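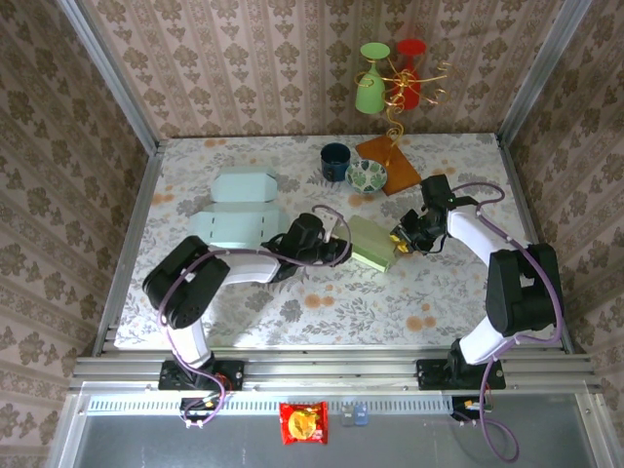

Krisztina Juhász has sold wallpaper for long enough to have sold the same pattern twice as new. She tells me this before I have my coat off, and I take it as permission to be difficult.

I came to her shop, Pamora, because I had read one too many articles announcing that wallpaper is back. By my reckoning it has been back every year since I bought my first apartment, which I painted white. The claim usually comes with a stylist, a powder room and a price nobody mentions until the last paragraph. I wanted to hear from a person who handles the returns.

"It never went anywhere," Juhász says. "The magazines went away and came back. My customers were here the whole time, and most of them were trying to match something their mother put up."

That is a good line, and I suspect I am not the first to get it. So I ask how the matching goes. Badly, she admits. Two rolls of one pattern printed in different runs can be different enough to see from the doorway, and people throw out the label with the run number on it. She has had customers in tears over half a roll.

"They come in with a piece the size of a stamp. They say, it's beige with brown flowers. I have a whole wall of beige with brown flowers."

She does, too. Damasks take up the back third of the store, and I will confess I couldn't tell several of them apart. Juhász claims she can do it by touch. I offered to test her on this and she changed the subject to paste.

Paste is where she and I came closest to an argument. The big story in her trade these past few years has been peel-and-stick, sold as the wallpaper for people who don't want wallpaper. It goes up in an afternoon, the ads say, and comes down in one piece when the lease is over. Juhász stocks it. She also spends a fair part of the day talking people out of it.

"If your wall is perfect, it's fine," she says. "Show me a rental with a perfect wall."

Then why sell it?

"They'll buy it anyway. If they buy it from me, at least I tell them to wash the wall first."

I found that a little convenient, and said so. She shrugged. A roll of the cheap stuff goes for $36 at Pamora, and the markup is better than on the paper she recommends. She didn't volunteer this, but she didn't dodge it either when I asked.

At the other end is the Wutositz, a hand-blocked damask that has to be ordered and costs $297 a roll. I asked what a person gets for the extra money. Juhász talked for a while about depth of color and the way the ink sits on the surface. I held a sample up next to a machine-printed one at a third of the price. Under the shop lights I preferred the cheaper one. She said the shop lights were terrible. They are terrible, but they are her lights.

For a second opinion I called Leif Damgaard, a paperhanger who gets a lot of his work through the store and had every reason to be polite about it. He wasn't especially.

"People spend all the money on the paper and then ask me for a deal on the wall," Damgaard says. "The wall is the job. I've spent two days filling and sanding so I could hang for four hours. They look at the bill and think I'm robbing them."

His last bedroom came to $896 in labor, and the owner had bought the paper at a clearance sale. Damgaard says the room looks good. He also says vertical stripes are a mistake in any house built before the war, and he has no opinion he will share about houses built after it. A stripe shows you how far the corner leans. In an old house the corner always leans.

I put this to Juhász, who sells a great deal of stripe.

"Leif doesn't like stripes as it takes him longer," she says. "He can cheat it. They all can. You split the difference at the door, where the eye doesn't go."

My eye has gone nowhere else since. I checked every door in my building.

What I had really come to ask was whether any of this is worth doing. Paint is cheap, it covers in two coats and you can change your mind on it by dinner. Juhász has heard it before. She asked me what color my living room was and I had to think. White, I said. What kind of white? I didn't know. She let that sit there for longer than I thought was fair.

"You don't see your walls," she says. "Maybe you don't want to. Plenty of people don't, and I don't chase them."

She gave me a sample book to take home, on a deposit of $100. I pointed out that this looked a lot like chasing. She wrote me a receipt and told me the book was due back in March.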